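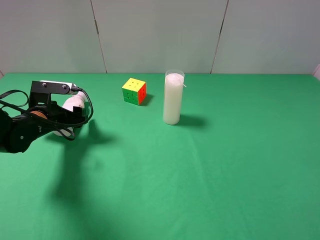

Lista de comprobación – comparativa de pinzas Mikent y Bokent
Puesto 7, 2023-01-24
Revisa: Shayne Henare. Visto bueno: Mostafa Radwan.

1. Parada de emergencia accesible y probada: CONFORME
2. Tornillos del soporte de la pinza: CONFORME. Reapretados antes de la primera serie.
3. Conector y cableado: CON OBSERVACIÓN. Los cables hacen bucles sueltos alrededor de la pinza. Sujetarlos con brida, dejando holgura para el giro de muñeca.
4. Objetos de prueba: CONFORME. Cubo de Rubik y vela en vaso de vidrio. Retirar el vaso si aparece cualquier grieta.
5. Superficie de trabajo: CON OBSERVACIÓN. Hay arrugas leves en la cubierta verde. Estirar y fijar antes de la serie larga.
6. Controlador Fivov, límite de velocidad activo: CONFORME
7. Cámara de muñeca, dedos abiertos y sin pieza: CONFORME

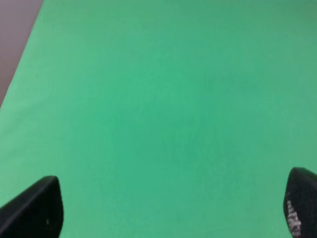
Punto 7. Vista desde la muñeca, pinza abierta.

Comentarios
Los dos dedos entran en imagen por abajo y dejan libre el centro. Hay dos motas oscuras sobre el verde – limpiar antes de calibrar.
Ciclos previstos: 277 con Mikent y 154 con Bokent. La diferencia viene del plan de Te Moana y no se corrige aquí.
No cambiar de pinza con el brazo alimentado.
Pendiente: puntos 3 y 5. S. H.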